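Kleidungsstück auf den Bügel ziehen: Vormachen per Fernsteuerung

Diese Anleitung richtet sich an Personen, die bei uns neu an der Fernsteuerung sitzen. Die Grundlagen aus Teil 1 (Einschalten, Not-Halt, Greifer öffnen und schließen) setze ich voraus. Es geht um weiche Kleidung auf einem Bett, also um eine Unterlage, welche nachgibt.

Legen Sie zuerst das Stück auf die Bettdecke, der Kragen zeigt zum Kopfende. Falten dürfen bleiben. Wir möchten, dass der Roboter später auch mit unordentlichem Stoff zurechtkommt, darum wird nicht glattgestrichen.
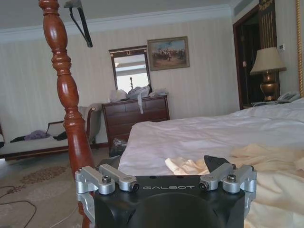
Heywood, 11.1.25

Vor der ersten Aufnahme prüfen Sie bitte das Bild der Handgelenkkamera. Beide Finger müssen zu sehen sein, auch wenn sie weit geöffnet sind. Danach fahren Sie den Arm langsam über das Bett und wieder zurück. Achten Sie auf die Bettpfosten, denn der Ellbogen kommt ihnen näher, als man am Steuerpult denkt.

Der Ablauf ist dann wie folgt:

1. Aufnahme starten und zwei Sekunden nichts bewegen.
2. Mit dem linken Greifer den Bügel an einem Ende fassen.
3. Mit dem rechten Greifer den Stoff am Halsausschnitt nehmen und leicht anheben. 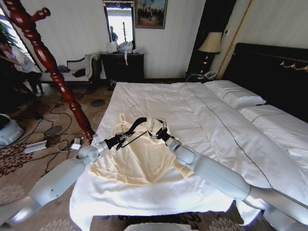 4. Das freie Ende des Bügels flach unter den Stoff führen, bis es in der Schulter liegt. Nicht von oben drücken, die Matratze gibt sonst nach und der Bügel dreht sich weg.
5. Greifer öffnen, an der anderen Seite neu fassen und die zweite Schulter überziehen.
6. Den Bügel am Haken anheben und kurz halten. Aufnahme beenden.

Wenn der Stoff aus dem Greifer rutscht, brechen Sie nicht sofort ab. Fassen Sie ruhig nach und machen Sie weiter. Solche Korrekturen sind für das Lernen wertvoll und wir markieren sie in Zarnimo mit «Nachgriff». Abgebrochen wird nur, wenn der Bügel vom Bett fällt oder ein Arm den Pfosten berührt.

Für einen Durchgang nehmen wir 8 Aufnahmen mit demselben Stück, danach wird gewechselt. Glänzende Stoffe brauchen mehr Geduld. Freya Sedgwick schließt dabei den Greifer in zwei Stufen, zuerst halb und dann ganz, und das kann ich nur empfehlen.

Fragen zur Einstellung der Greifkraft bitte an Ryan Yeoman. Teil 3 behandelt das Aufhängen an der Stange.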